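Bed sorting

Bed sorting (also bed packing, in Utalgate "doing the Salley") is a household habit of laying groceries, linen and small odds and ends out on a made bed, then sorting them into an open box. Common in share houses and bedsits with no bench space. Distinct from table sorting, where the surface is hard and things roll.

Origins

Unclear. First written up by Unnur Lauritsen in the Zavala household notes, a stapled newsletter run of 200 copies. Lauritsen took the name Salley from the street she was renting on. Earlier mentions probably exist in letters and the like, none collected so far. A later survey by the Trindier housing group got 2,562 replies, and bed came second to kitchen floor as the usual spot for unpacking the shopping.

Surface

A flat sheet, pulled tight. Checks or stripes are favoured by some sorters, who use the bands as rough lanes. Doona off, or folded down to the foot. Pillows away. Packaged food usually goes in a row along the far side so the box can be reached from the front, long-life milk included, which tips over easily on a soft matress.

The box

Open, low sided, no lid. A pale interior is prefered as small dark things show up against it. Soft goods go in the box, food stays outside it, at least in the Utalgate version. Contents vary a lot: fluffy things, bits of bright cloth, something mint green folded in at the back.

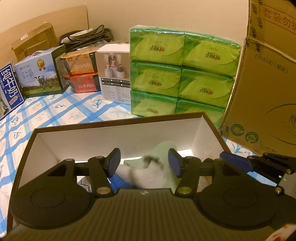 Order of work

Soft and bulky first. Towels out of the box, shaken, folded in thirds, back in along one wall. Plush towels hold a hump however they are folded and are best laid last on top, or left out altogether. Then flat cloth. Then anything in a bag.

Bags are the slow part. Thin clear film creases, slides on cotton and won't stand up unless the contents are settled to the bottom first. Hold by both sides, lower, let go. Twisted or pointed tops take up more height than expected, so check before stacking anything above. An 800 g bag is the usual upper limit for a shallow box, heavier ones go straight to the pantry.

Two people can share the job, one on cloth and one on bags. Lauritsen's notes allow 2 to a single bed and no more.

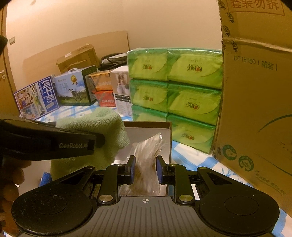
Marama Grimshaw: Disagree with towels last. A thick towel at the bottom stops the bags sliding and you only fold it once. We did it that way in Zavala for years and the box went under the bed fine.

The point is still argued. The notes were revised on 6/30/21 to give both orders, towel-first listed as a variant.

Variants

Floor Salley. Same method on a rug, mostly November, ahead of the summer move-outs.
Dry Salley. Linen only, no food on the bed.
Trindier pattern. Two shallow boxes, one for cloth and one for bagged goods, side by side with the openings facing the sorter.

See also

Table sorting
Pantry rotation
Towel folding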